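Two weeks with the Visser two-arm kit

20 May 2025
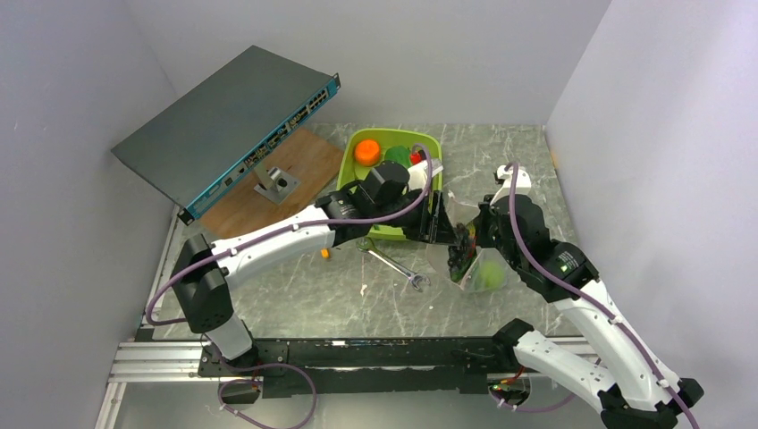

I promised in March that I would write about the Visser kit when I had used it enough to have an opinion. We rent it from Uvness, who deliver it with both arms, the grippers and 5 hours of remote help. My colleague Trilok Sengar used all the help on the first evening, so the rest I had to learn alone.

What I like: the arms are quiet, and the cable clips let you change a cable without tools. The manual has 153 pages and I have read most of them. It is a good manual, but the chapter about calibration comes after the chapter where you already need it.

What I like less is the behaviour with soft things. A wrench is easy to describe to the software, it has one shape and keeps it. A clear plastic bag has a new shape each time you touch it, and with two grippers on it the settings for closing force matter very much. I started with the default value and went down in small steps, and I am still not satisfied. Puspita Hutapea from Uvness told me that the softer finger pads will come as an extra, price not known.

I also asked for an offer from Grostano, but their rental is for 14 months minimum, too long for us. So we keep the Visser for now. If somebody has used it with thin bags, please write me which force you set.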